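*Updated 2026-10-08 for the new Plikbridge config format. If you are still on the old one, most of this works, but the key names in step 3 will be different.*

# Tuning exposure and masks for a wrist camera in Plikbridge

Welcome! This page walks you through setting up the wrist camera stream so that your detector gets something it can use. I wrote it after setting up the same thing at Seddale and then all over again at Dalsgaard, and both times I lost most of an afternoon to settings I could have fixed in ten minutes if I'd had them written down. So now they're written down, and I hope they save you an afternoon too.

I'm going to assume you have Plikbridge installed, the arm talks to it, and you can see a live picture in the viewer. If the viewer is blank, go back to the install page first and come see me afterward.

## What you'll need

- A two-finger gripper with a small camera mounted behind the fingers
- Plikbridge, with the `vision` extra installed
- A terminal on the machine that runs the camera node
- A cup of something, for the calibration pass

## Step 1: Lock the exposure

Auto exposure is lovely on a phone and a real nuisance on a wrist. Every time the arm swings past a window or a white wall, the camera dims everything, and your detector sees a different object on the way back. Turn it off before you touch anything else:

```
plik cam set wrist --auto-exposure off
plik cam set wrist --exposure 216
```

The number is in the driver's own units, so please don't carry mine over to your camera and expect the same brightness. Move the arm to a pose where the part you care about is in view, start low, and come up until you can make out the edges of the part without the bright side going solid white. If the wall behind it blows out, let it! You aren't picking up the wall.

While you're in there, lock the white balance as well. I always forget this one, and then I wonder why my color thresholds have wandered off after lunch.

```
plik cam set wrist --auto-wb off
```

## Step 2: Draw the finger mask

The fingers are going to be in the picture in every single pose, so the detector needs to know to leave them alone. Open the mask editor with the gripper fully open:

```
plik mask edit wrist --state open
```

Click around the outline of each finger and close the shape. Be a little generous along the inner faces. Foam pads with a speckled or glittery surface throw off lots of tiny bright points, and a corner detector just adores those. I grow my masks by 11 pixels and haven't regretted it yet.

If your fingers have slots cut through them, mask the slots too. It's tempting to keep them because you can see a bit of background through the hole, but what comes through is a sliver that changes with every move, and it has never once helped me find a part.

Masks are saved per gripper state. You'll want at least an open one and a closed one, and Plikbridge will blend between them using the reported finger width. Save both before moving on.

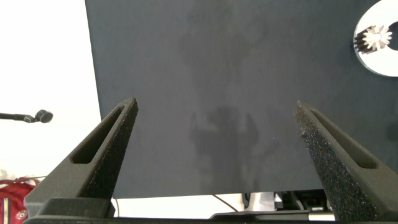
## Step 3: Deal with shiny things and dark panels

Small metal parts are where most people get stuck, and I was no exception. A gear tooth that catches the light can come out as white as whatever is behind it, and then the outline has a gap in it. The fix that worked for me was to stop relying on brightness alone and turn on the local contrast step:

```
wrist:
 preprocess:
 local_contrast: true
 tile: 32
 detect:
 min_edge_length: 14
 allow_open_contours: true
```

That last line matters a lot. With `allow_open_contours` set to false, a part with one washed-out side is thrown away without so much as a warning in the log, and you'll sit there staring at a perfectly good part wondering what you did wrong.

Large dark surfaces have their own little trick to play. Even a matte one can carry faint, soft reflections, and the contrast step will happily pull them up into big blotchy shapes. You can tell them from real objects by how gently their edges fade, so give the detector a minimum edge strength:

```
 min_edge_strength: 0.18
```

Raise it a bit at a time until the blotches drop out of the overlay. If your part drops out too, you've gone past the sweet spot, so back up one notch and go over your exposure again.

## Step 4: Limit the search region

Anything at the edges of the view is fair game to a detector that hasn't been told otherwise - bags, cables, monitor stands, little indicator lights on somebody's power supply. Set a region of interest for the search pose:

```
plik roi set wrist --pose search
```

Drag the box so it covers the work surface and stops there. Leave some room toward the sides, though! A part that is half out of view during the search is still worth knowing about, and there's a setting called `report_partial` that passes it along with a direction to move in. The approach planner will then shift the wrist to bring it toward the middle before it tries anything cleverer.

## Step 5: Record a check run

Now run the check script, which sweeps the arm slowly through the search poses with the gripper open and saves every detection:

```
plik check wrist --sweep --save
```

My last sweep gave 2,174 detections. The Vavon plugin will plot them over the workspace if you have it, and a good result is a tight clump at each real part with very little in between. A long smear that follows the arm usually means a finger mask is too small. A clump that sits nicely on bare surface is more likely a reflection, so go back to step 3.

## A few leftovers

The mask does not update itself when you change finger pads. Redo step 2 if you swap them, even for the same kind.

If the stream stutters after you turn on local contrast, try a tile size of 64. It's coarser, but I've been fine with it on slower machines.

Settings are kept in `~/.plikbridge/wrist.yaml`. Copy that file somewhere safe before you upgrade.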